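Two-arm bench: gripper and camera comparison FAQ
Maintained by Thanasis Fragkou. Last revised October 8, 2024.

What is being compared?
Two finger sets, Ternison and Prulta, on the same pair of arms, under the same controller settings. The task is sorting wrapped snack bars into bins. Each finger set gets 126 trials.

Which camera positions are used?
Two. The low view looks across the table and is used to judge finger height over a bin rim. It is poor for reading positions on the tabletop, as the bins hide what is behind them.
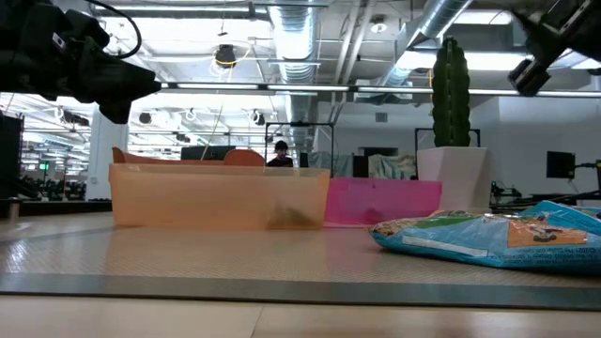 Low view: both grippers, with the orange and pink bins, the blue bag and the cactus between them.

Why does the low view show reflections?
The glossy mat reflects the bins. Exposure is fixed before each run and must not be changed part way through.

Where do the bars start?
In or near the taped square. Bars may lie at any angle and may overlap the tape. The high view is used to log start positions.
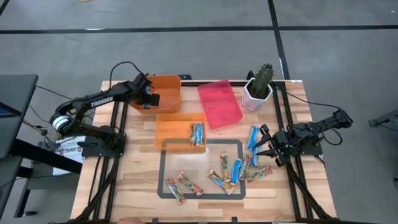 High view: left gripper at the rim of the orange bowl, bars in and around the taped square, two bars in the shallow orange tray.

What counts as a failed grasp?
A bar dropped outside a bin, or not lifted within 7 seconds. A torn wrapper is logged separately.

Can results from the Athanasiadis controller be added?
No. Its command rate differs, so closing times cannot be compared. A separate table is planned for December.

How many trials are complete?
118 with the Ternison fingers. The Prulta set has not been started.

Who changes the fingers?
Wojciech Wieczorek. Repeat the zero check on both grippers after any change.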